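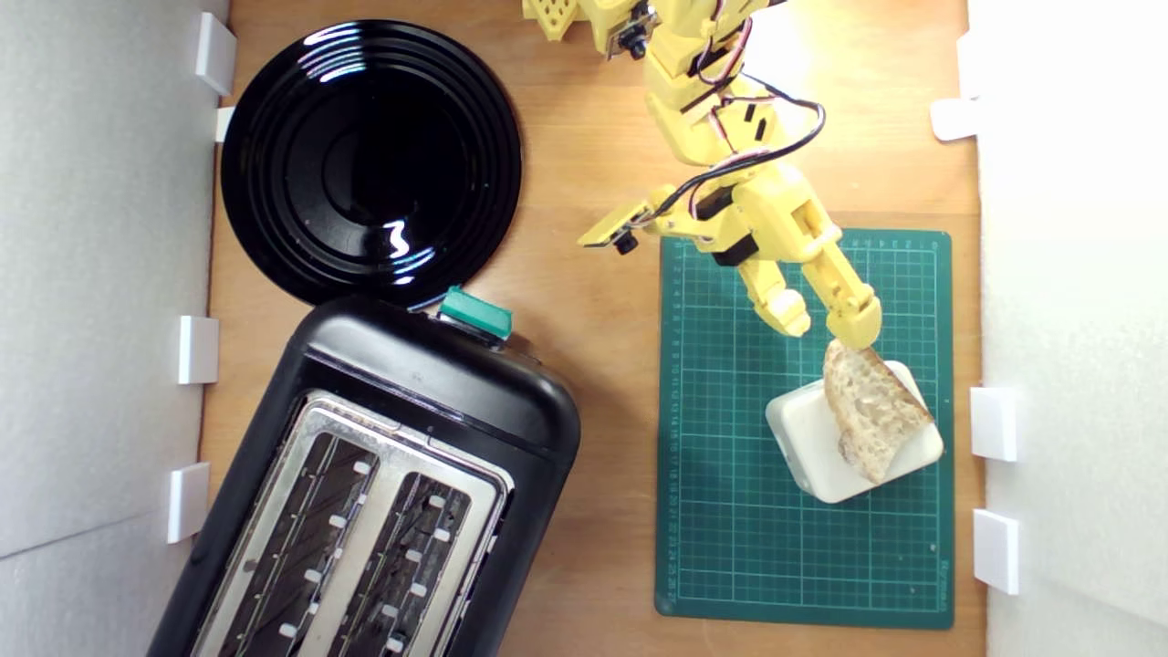 How to Look After an Oiled Wooden Table Without Buying Half the Shop

Posted 6 Apr 2026 in Furniture and Floors

The wood care aisle is a strange place. There's a spray for daily use, a different spray for weekly use, a cream for winter, a wax for after the cream and a cloth that supposedly only works with the wax. I've had oiled timber tables for a long time and I've bought most of it at one point or another. Very little of it did anything I could see, and one or two products left me with more work than I started with.

What follows is the routine I've ended up with. It's for tables with an oil finish. If yours has a hard coat of varnish or polyurethane, stop after the first section, because oil can't get through that sort of finish and will sit on top until you wipe it off again.

Find out what finish you have

Sellers are hopeless on this point. "Natural finish" can mean oil, wax, lacquer or nothing at all. The label under my own table said "hand finished", which told me that a hand was involved.

Do your own check. Pick a spot on the underside or the inside of a leg and put two drops of water on it. Leave it for ten minutes. On a sound varnish the water sits there in a bead and wipes off clean. On bare or thirsty timber it soaks in and leaves a dark mark, which fades as it dries. An oiled surface in decent shape lands somewhere in between, and that's where people get confused. Run a fingernail lightly across the same spot. A film finish feels like a layer over the wood. An oiled one feels like wood.

You'll find people online who swear by rubbing methylated spirits on the surface to test it. It will tell you whether the finish is shellac, by dissolving it. Keep it to a hidden patch if you must do it, open a window, and keep it well away from any flame.

If the table is old and might have been painted at some stage, don't sand it until you've had the paint tested for lead. I wouldn't trust the look of it.

Everyday cleaning

Use a soft cloth, wrung out hard in warm water, and then a dry cloth straight after. On a greasy patch, add a small squirt of ordinary dish soap to the bucket and go over it once more with plain water.

I'd skip the following:

Vinegar. It gets recommended for everything. It's an acid, it can dull an oil finish, and it makes the kitchen smell like a fish shop.

Silicone sprays. They give a quick shine and can leave a residue that stops fresh oil from taking. If you've used one for years, expect a patchy result the first time you re-oil.

Olive oil, or any other cooking oil out of the pantry. Most of them never harden. They stay sticky, collect crumbs and can go rancid.

Walnuts rubbed on scratches. It darkens a fine scratch slightly, I'll give it that. So does a brown crayon, and nobody in the house is allergic to the crayon.

Does the table need oiling?

The tin will say every three months. The people who wrote the tin sell tins.

I go by the surface. Flick some water on the part that gets the most use. If it's still beading after a few minutes, put the kettle on and do something else with your afternoon. If it goes dark straight away, or the timber looks chalky and feels rough under your palm, it's due. My dining table gets done once a year, in January, when the windows can stay open all day. A desk in the spare room has gone far longer between coats and looks no worse for it.

Buying the oil

I've used Zornura furniture oil and Tekow hardwax oil, bought from the hardware shop in Herwood. The Tekow cost a good deal more. On my table it dried a bit harder and a bit flatter, and it took longer to show water marks. Was it worth the extra? For a table that gets wiped down three times a day, maybe. For a side table, I can't see it.

Ignore the front of the tin and read the back. You want to know whether it's a drying oil, how long it takes to cure, and what you're meant to do with the rags. "Food safe" claims deserve some suspicion as well. Look for what it says about the cured finish, and don't put bread straight on the table until the full cure time has passed.

I also tried a Koo wood revival cream. It smelled lovely. A week later I couldn't tell the treated half of the table from the other half, and I'd marked the line with tape.

What you need

A tin of oil suited to your table
Lint-free cotton rags (old T-shirts are fine)
A sanding block
Fine sandpaper, 240 grit to start and 320 to finish
Nitrile gloves
A metal tin with a lid, or a bucket of water, for the used rags

You don't need a special applicator pad. I have bought the special applicator pad.

Step 1: Clear and clean

Take everything off the table, wash it as described above and leave it overnight. Oil over damp timber is how you get cloudy patches.

Step 2: Sand lightly

Go with the grain, always, and let the paper do the work. You're only taking off the raised fibres and the grime. Check first whether the top is solid timber or veneer, by looking at the end grain along the short edge. If the pattern on top doesn't carry on down the end, you may well have veneer, and you can go through it faster than you'd think. On veneer I'd use the 320 only, with a few light passes, and then stop.

Wear a dust mask. Vacuum afterwards and wipe with a barely damp cloth.

Some guides have you working all the way up to 600 grit for a "silky" finish. I did one leaf of a table that way and left the other at 320. The fine-sanded side took less oil and needed doing again sooner. I haven't bothered since.

Step 3: Oil it thinly

Stir the tin, don't shake it. Pour a small puddle on the rag and work it in along the grain. The coat should look almost mean. Every disaster I've had with oil came from putting on too much, usually late in the day when I wanted to be finished.

Wait as long as the tin says, which is often 15 minutes or so, then take a clean rag and wipe off everything that hasn't soaked in. Wipe it as though you'd changed your mind about the whole thing. Oil left on the surface goes tacky, and then you'll be sanding again.

Do the underside as well if the top is solid. Opinions differ on how much it helps with cupping. It costs very little oil, so I do it.

Step 4: Second coat

Leave it for the time given on the tin, at least overnight in my experience, and longer if the weather's muggy. Then put on a second coat, thinner than the first. I stop at 2. There are tutorials calling for five or six, and I've never seen a photo that convinced me the extra coats did anything for a dining table.

Step 5: Deal with the rags

This is the one warning I won't be cynical about. Rags soaked in drying oil can heat up by themselves and catch fire, hours after you've put them down. Don't leave them scrunched up on the bench or in the bin. Soak them in water and seal them in the metal tin, or lay them out flat outdoors, in a single layer on something that won't burn, until they're stiff and dry. Then follow your council's rules for getting rid of them.

Step 6: Leave it alone

Dry to the touch isn't cured. You can use the table gently after a day or two, but keep hot dishes and wet glasses off it until the cure time on the tin is up. Don't cover it with a plastic cloth in the meantime, as the oil needs air.

Marks and how much hope to have

White rings are usually moisture sitting in the finish. Many of them fade over a few days if you leave them be, which probably explains the good reputation of mayonnaise and toothpaste. If a ring is still there after a week, sand that patch lightly with 320 and re-oil it.

Black rings have gone into the timber itself, often where metal has met water. Oil won't shift them. Oxalic acid might, but it's nasty stuff that needs gloves, eye protection and care with the label. I have one black ring and I keep a fruit bowl on it.

Dents in solid timber will sometimes lift with a damp cloth and a warm iron, a few seconds at a time. Scratches across the grain mostly stay. You can soften their edges with the fine paper, then oil, and after that you'll have to learn to like them.

Comments are closed on this post.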